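Staff Attorney, Property and Water Permits
Bridine Land Use Law Project
Posted Aug 18, 2025
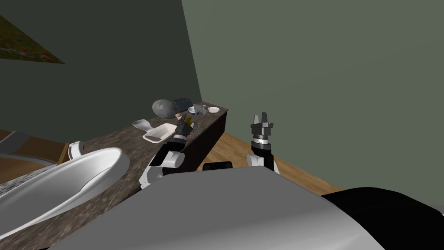

Bathroom vanity with a white oval basin and a speckled stone-pattern countertop. Computer rendering.

Bridine is hiring one attorney to represent landowners in disputes with state and county agencies over wetlands, ditches, culverts, setbacks and stormwater. The job is full time and based in our Lakau office. We have 4 lawyers now and would like a fifth who doesn't believe everything an agency puts in a letter, and who doesn't believe everything a client says on the phone either.

We are suspicious of most job ads in this line of work, including our own old ones. They promise that you will defend liberty or save the rivers, and then you spend two years reading soil surveys. You will read soil surveys here. You will also read permit files, hearing transcripts, drainage maps from before anyone in the building was born, and a great many emails in which one office asks another office whether it has jurisdiction.

What the work is

Most of our clients own small farms, nurseries, woodlots or a few acres with a house on them. They come to us after a notice of violation, a stop-work order or a denied permit. Some of them have been treated badly. Some of them filled in a pond they were told not to fill in. You will be expected to tell the difference early, and to say so in writing.

At present we have 109 open matters. The majority are administrative appeals, and a few are in state court. Last year we took in 361 requests for help and turned most of them down. Reviewing those requests is part of this position and takes more of the week than applicants tend to expect.

You will also take over the Mohamedi file, a long-running drainage easement dispute with a record of 3222 pages and no agreed index. Part of your first months will go to building one. If that sounds like a punishment, please don't apply.

What we don't do

We don't lobby. We don't write model bills. We don't take cases because a donor likes the facts, and we have given money back over this. We don't think every wetland rule is a land grab, and we don't think a rule is sound just because it has the word "clean" in the title. Applicants who are certain about either will be unhappy here, and we have had both kinds.

What you need

A law degree and an active license in this state, or the ability to get one within a year of starting.
At least three years of practice, some of it in administrative hearings. Moot court doesn't count.
Comfort with maps, surveys and expert reports. You don't need a science degree, but you do need to be able to ask a hydrologist a second question.
Plain writing. Our clients read what we file.
A driver's license. Sites are often far from a bus line and occasionally far from a road.

Trial experience would help. So would having worked for a permitting agency. We have hired from agencies before and didn't make anyone apologize for it.

Pay and conditions

The salary follows our published scale, which is attached to the application packet. It is lower than a private firm would pay and we won't tell you the mission makes up the difference. Health insurance starts on the first day. You get four weeks of vacation, and you are expected to use it. Hours are ordinary except in the two weeks before a hearing.

Remote work is possible two days a week after the first six months. The Billel annex, where the closed files are kept, is a separate building and isn't heated well. You will need to go there now and then.

The position is funded through the end of next June. We expect to renew it, but an expectation isn't a contract and you should weigh that before you give notice anywhere.

How to apply

Send a resume, one writing sample and a letter of no more than a page. The sample should be something you wrote mostly by yourself, with client names removed. In the letter, describe a time you changed your mind about a regulation or an agency decision, in either direction, and what changed it. Please skip the paragraph about your lifelong passion for property rights or the environment. We read it many times in the last round and it didn't help us choose.

We don't use a recruiter, and anyone who says they are recruiting for us is mistaken or worse. Applications go to the hiring desk at the Lakau office by mail or through the form on our jobs page. We will confirm that we got yours. Finalists will be asked to spend a paid half day working through a closed permit file and then to argue with us about it.

The position stays open until filled.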